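Why Do Books Stand Up on a Shelf?

Have you ever pulled one book out of a row and watched all its neighbors go flop, flop, flop? It happens to everybody, and there is a good reason for it!

A book is tall and flat, a bit like a slice of toast. If you stand it up very straight, its weight presses down onto its thin bottom edge, and it stays put. But that edge is narrow, so even a little nudge can tip the book too far to one side, and over it goes. Grown-ups call this losing its balance, and you have probably felt the same thing yourself if you've ever tried to stand on one foot with your eyes closed.

So books like to lean. When a book leans on something, like a wall or a rail or another book, that something pushes back on it. You can't see the push, but it is there the whole time, holding the book up while the bottom edge rests on the shelf.
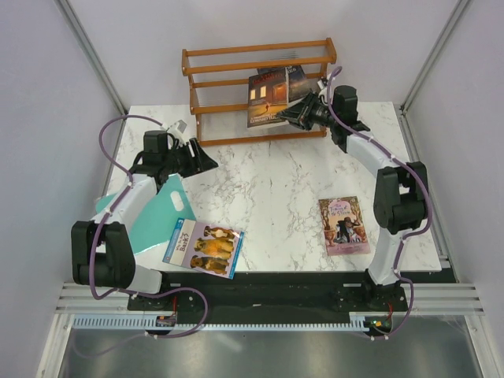
Leaning a book with its front cover facing out is a lovely way to do it, and libraries and bookstores do this a lot. You get to see the whole picture on the cover – a house at night, maybe, with its windows glowing yellow – and that can make you want to know what happens inside. A book turned sideways shows only its spine, the narrow part where the pages are held together. Spines take up far less room, though, and if you had 1000 books you would be very glad of that.

Would you like to try something? Take a paperback and lean it on a wall so that it is nearly straight. Now slide the bottom edge out, a tiny bit at a time. Sooner or later – whoosh! – the book slides down flat. Try it again on a rug, and then on a smooth table, and see which one lets you slide it farther before it falls. The rubbing that helps hold the book in place is called friction, and a rug usually has more of it.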